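社区互助站 › 住房与租赁 › 退租与押金

短租公寓退租时，个人物品与公共用品应如何交接？

发帖人：Shu-fen Liu
发布日期：01/11/2022

各位好。本人自9月起租住Ornow公寓的一间合住单元，合同即将到期，现就退租手续请教如下。

管理处发来的通知要求租客在交还钥匙之前完成“物品清退”，但未说明清退的范围。单元内的厨具、窗帘及部分清洁用品系入住时已有，另有若干物品由前任租客留下，入住清单上并未列明。合同第9条仅规定“应恢复至入住时状态”，逾期未清理的，按每日79元收取保管费，并从押金中扣除。

请问：未列入清单的遗留物品应由何方处理？公共浴室内的洗护用品是否也在清退范围之内？管理处口头答复称“按惯例办理”，本人希望取得较为明确的依据。

Decha Sitthichai

您所述情形在合住单元中较为常见，建议按照以下顺序处理。

一、核对入住清单。凡清单载明的物品，应原位保留；如有损坏，应在验房之前书面告知管理处，并附照片。清单未载明的物品，请另列一份附表，注明发现位置及现状，由双方签字。仅凭口头说明，日后发生争议时难以举证。

二、分区整理个人物品。卧室、厨房、浴室应分别装箱，箱外标明姓名及房号。浴室用品宜使用敞口小纸箱，瓶装及软管类洗护用品均直立放置，便于同住人当场辨认，也可减少渗漏。确认无误后再行封箱，与衣物、文件分开搬运。

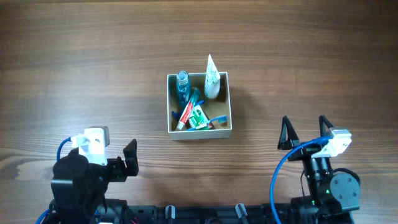 三、预约验房。请至少提前一周以书面形式提出，并要求管理处确认具体时间。验房时应逐项对照清单，抄录水表、电表读数，双方各执一份记录。如对方拒绝签字，可于当日将记录以电子邮件发送至管理处，并保留发送凭证。

四、交还钥匙及门禁卡。交还时应索取收据，收据须写明交还日期与数量。保管费的起算时间通常以此为准，请勿将钥匙直接投入信箱后离开。

关于前任租客的遗留物品，在未取得管理处书面同意之前，不建议自行丢弃。贵方可致函管理处，请其在合理期限内答复；函中应写明物品名称及存放位置，并声明该等物品不属于本人所有。

Prapai Chaimongkol

浴室的东西自己的带走就行，公用的问一下室友。我去年从Pradulura那边退租，没有人查这个，只查了墙面和床垫，押金过了30天才到账。

Fongchan Inthanon

就楼上的答复补充两点。

其一，押金退还期限应以合同约定为准，不宜参照其他公寓的做法。本人所签合同约定的期限为55日，且自验房记录签署之日起算，并非自搬离之日起算。请楼主查阅合同附件，此类条款往往不在正文之中。

其二，合住单元的公共区域责任通常由全体租客分担。如楼主先于同住人搬离，建议与同住人签署一份简短的交接确认书，载明公共区域当日状况及留用物品的归属，并将副本抄送管理处。冰箱内的食品及储物柜内的物品亦应一并写入。

另，“按惯例办理”不构成合同依据。如管理处据此扣款，楼主有权要求其出具书面扣款明细及相应票据。

Shu-fen Liu（发帖人）

感谢各位答复。经查，押金条款确在附件二内。本人已致函管理处询问遗留物品事宜，并已与同住人约定签署交接确认书。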